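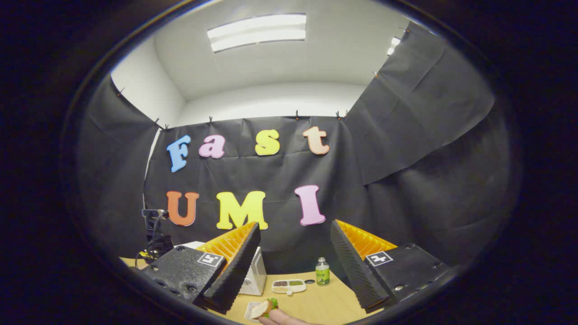
Stalville Community Arts Board > Displays and Exhibits > Foam lettering on black backdrops

jalon_displays
Members are asked to advise on hanging foam letters. Our sheet is held by clips along a rail, and the letters tilt once the material wrinkles. The display must remain up for 3 weeks in June.

ustari78
We recommend steaming the material before any letters are attached. Additional clips should follow.

Stalville_Exhibits
I must disagree with the previous reply. Steam is unsuitable if the backdrop is paper. A weighted rod along the lower edge is the accepted method here.

ustari78
The point regarding paper is noted. A rod would, however, interfere with the table.

jalon_displays
The sheet may be cloth. Food will be prepared on that table, so a rod is not permitted. We will proceed with steaming and 20 clips.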